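O haltere de rosca merece ficar

Tempo de leitura: 2 min

Sempre que alguém me pede conselho sobre equipamento para treinar em casa, a conversa acaba nos halteres ajustáveis de seletor, aqueles em que se roda um botão e o peso muda. São rápidos e bem pensados. Continuo a preferir o haltere de barra curta com discos soltos e porca na ponta, e acho que foi posto de lado cedo demais.

O primeiro argumento é o preço. Comprei o meu conjunto em segunda mão, por 65 euros, em outubro. Um par de seletor custava várias vezes isso. O segundo é a reparação. Numa barra roscada há pouca coisa que possa avariar: se a porca se perde, compra-se outra do mesmo diâmetro; se um disco se parte, substitui-se o disco. Num mecanismo fechado, uma peça de plástico partida pode deixar o conjunto inteiro parado à espera de assistência.

A crítica habitual é a demora. Trocar discos leva tempo - no meu caso, cerca de 3 minutos para os dois halteres - e quem faz circuitos com pouca pausa vai irritar-se. Aceito a crítica.

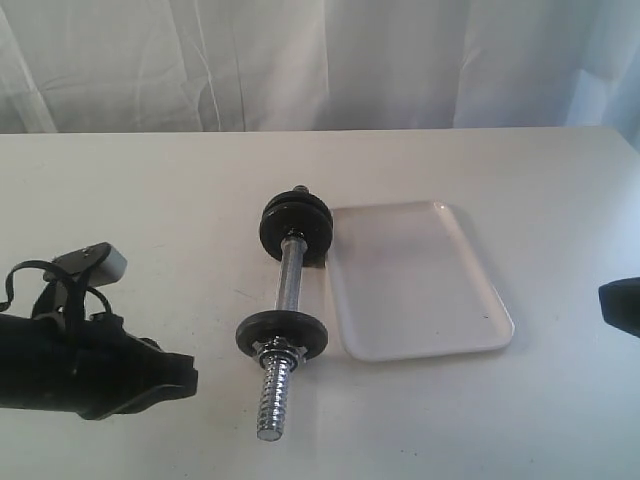

Patricio Salinas escreveu-me que a demora é o menor dos problemas e que o pior é a porca que vai cedendo a meio da série, coisa que já lhe aconteceu mais do que uma vez. Deixou a rosca por causa disso e não pensa voltar.

Tem razão quanto ao risco. A porca precisa de ser apertada à mão antes de cada série, com os discos bem encostados, e convém limpar a rosca de vez em quando com um pano seco. É um hábito, como verificar o fecho de uma barra grande no ginásio. Quem não o quer ter deve comprar outra coisa.

Para quem treina força, com pausas longas e poucos exercícios, a troca cabe no descanso. Eu organizo a sessão do mais pesado para o mais leve e mexo nos discos duas vezes - o resto do tempo o haltere fica como está. Os meus discos vão para uma prateleira baixa, ao lado das toalhas, e a barra fica montada com 13 quilos, que é o peso com que começo as remadas.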